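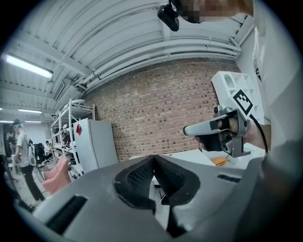 4.2 Letters Home and the Language of Duty

The Trotley collection holds 162 letters written by enlisted soldiers to their families. Onuoha read the full set twice and marked each passage in which the writer spoke of duty, fear, or the prospect of death. Akpan then coded the marked passages without access to the names or ranks of the writers. Disagreements were settled by discussion.

Direct statements of duty were less common than the published memoirs had led us to expect. Most writers turned to the subject only near the close of a letter, often after long passages on food, pay, and the health of relatives. Letters sent from the Kovley garrison form a partial exception. In nine of them the writer opens with a formal pledge to country, and the wording is close enough to suggest a shared model, perhaps a talk given by a chaplain or an officer.

Fear was seldom named. Writers preferred to report the worry of a comrade, or to ask that a parent not be shown the letter. Cordier (Section 2) treats such requests as evidence of censorship within the family. We read them more narrowly, as signs that the writer expected the letter to be passed around.

Replies from home survive in only two cases, both in the Josard papers, and are discussed in Section 5.

Figure 1. Hand-held gripper with dark, textured finger pads; a second gripper is held at right.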